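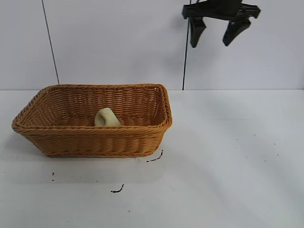

The lilly pilly by our back fence has finally decided it likes us. We planted it when we moved in, a skinny thing in a 6 inch pot from Mular, and for ages it sat there sulking while everything else in the bed took off around it. Now it's well over my head and covered in new growth, that lovely coppery pink that fades to green as the leaves harden up. The colour is a bit like a tan-orange woven basket, the sort with the rolled rim, only glossier and with more red in it, and when the afternoon sun comes through the tips I find myself standing there with the hose running and no idea how long I've been at it.

For anyone who hasn't met one, a lilly pilly is an evergreen from the east coast rainforests, with small shiny leaves, fluffy cream flowers and then berries, which on ours are a sort of magenta. You can eat them. They're crisp and a little sour, with something of the clove about them, and I think they're much nicer as jam than straight off the branch (my kids disagree and will strip anything they can reach on the way to the trampoline).

Rhodri Rosser, who had the block behind ours before he moved up the coast, talked me out of pulling it up in that second year. He reckoned the roots were busy and I should leave it alone, and he was right, though I did cheat with a thick layer of mulch and a good soak every 11 days through the dry. I've never been brave enough to ask what he thought of the mulch.

The one trouble we've had is psyllids, those tiny sap suckers that leave the new leaves all pimpled. I used to fuss over it terribly. These days I snip off the worst tips, put them in the bin and let the little birds see to the rest – there are always a few working through the middle of it before breakfast. A tidy hedge person would be horrified by the state of some of the lower leaves, but from the kitchen window you'd never know.

I've got 2 more coming on in pots, both from seed out of last year's berries. One is going down beside the tank and the other is promised to my sister in Lokent Street, as soon as she's dug out that dreadful old conifer.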